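Washing a knitted baby blanket before giving it away — how to stop the navy running into the white?

Home > Crafts & Textiles > Knitting and Crochet > Washing and care

Posted by marleen_achterberg
April, 21:40

Hello all. I am new on this board, so please excuse me if this was discussed before. I searched and found only advice for machine-made clothes.

I have finished a striped baby blanket for my niece. It is navy blue and white, stripes of six rows each, in garter stitch with a narrow crochet border in the white. The white yarn is the Flandent cotton and wool mix, bought new from the shop. The navy is older. I had it from a woman in Etberg who was clearing her cupboards, and it has no band any more, so I do not know the maker or what it is made of. By the feel I would say wool, perhaps with something added to it.

The blanket has to be washed before it goes to the baby, first for hygiene and also for the stitches, which are quite uneven in the middle part. But when I was knitting, my fingers became a little blue after a long evening. Now I am afraid that the first wash will turn all my white stripes into a sad grey.

My mother says to put vinegar in the water. My neighbour says salt. In the wool shop in town they sold me a packet of those sheets which catch the colour, but the girl could not tell me if they work in a basin or only in the machine. I have some navy left over, about enough for a small sample, and also some white.

What would you do? The knitting took me all winter and I do not have enough of the navy to make it again. Also I would like to know if the colour is dangerous when the baby puts the blanket in the mouth, because she puts everything in the mouth.

Thank you in advance for every help.

Tags: colour bleeding, wool, baby, handwashing

3 replies, sorted by most helpful

Fraser Ogilvie
Member, Washing and care

Marleen, please do not wash the blanket yet. You have leftover yarn of both colours and this is very lucky, so make the mistakes on a sample first.

Knit a small square with the same stripes, bind it off and leave a long tail of navy on it. Fill a white bowl with lukewarm water, 30 degrees, and add a drop of wool detergent. Put the square in and leave it for half an hour without moving it. A white bowl is important, you will see the colour of the water much better than in a steel sink. Then press the square between two pieces of white kitchen paper.

If the water is clear and the paper stays white, your blue fingers came only from loose dye that rubs off when it is dry. It happens often with dark blue. You can wash the blanket by hand and be calm.

If the water is pale blue but the white stripes are still white, then the yarn has too much dye left on the surface. Wash the square again in fresh water, and again, until the water is clear. Write down how many times. The blanket will need the same or a bit more.

If the white stripes have become blue, you have a real problem and it is better to come back here before you do anything.

About vinegar and salt. Both are repeated everywhere and I used both myself for years. Vinegar can be useful at the moment of dyeing wool with acid dyes, together with heat. In a cool basin, afterwards, it does very little for you. Salt belongs to the dyeing of cotton and it does not lock a colour which is already loose. Your mother and your neighbour will not ruin the blanket, but I would not trust my winter to it.

The catcher sheets do work in a basin. They need contact, so lay one under the blanket and one on top, and push the water gently through with flat hands. Use more water than you think you need. The dye which is floating in plenty of water has less chance to settle on the white.

Then the drying, where I see most of the accidents. People wash very carefully and afterwards they fold the wet piece and leave it on a chair, dark stripe against white stripe, for the night. Roll it in a towel immediately, press, unroll, and dry it flat in one layer with a dry towel beneath. Change the towel after a couple of hours. Do not hang it, garter stitch grows terribly long when it is wet.

On the baby and the mouth I am not qualified to say if an unknown dye is safe. My own rule is simple: a yarn which still gives colour after several washes does not go to a baby. I would put it on the back of a sofa and knit something else for the cot.

tante_k

i always use the machine wool programme with two catcher sheets and never had a problem. we are washing for the Erkden winter market every year, 500 pieces last time, hats and small scarfs mostly. maybe more than 2,000 since we began. only one red hat went wrong and that was my fault, it was a hot wash

but ok with unknown yarn i would also test first

Sietske V.

I agree with Fraser on nearly everything, and would add two points.

The first is that you can find out what the navy is. Cut off a short piece and hold it with metal tweezers over a saucer with water, with the window open, and touch the end with a flame. Wool burns slowly, smells like burnt hair and leaves a black crumb that you can crush between the fingers. Acrylic melts and makes a hard bead. If it is 100 per cent acrylic you can worry less, because acrylic seldom gives off colour in a cool wash. Cotton burns quickly and smells like paper.

The second is the unevenness in the middle. Do not expect too much from one wash. Garter stitch relaxes a little each time, and the worst rows in my own blankets were invisible only after the third or fourth. You can help it when it is damp, by pulling softly in the width and then in the length, and patting it flat again.

I had the same fear with the same two colours, only much smaller. It was a little striped knit for a soft toy, and my navy was also a leftover without a band. I made a test square as Fraser describes and needed four basins before the water stayed clear. The knitted piece itself I washed separately from the toy, and I would advise this to everybody, because the filling of a toy keeps the water for days and the blue then has all the time to travel.

Please tell us how your square came out — I am curious about this yarn from Etberg.
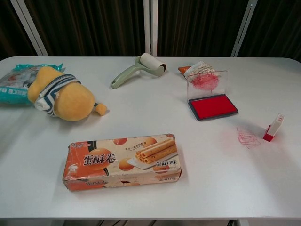 The navy and white stripes, on the yellow bear.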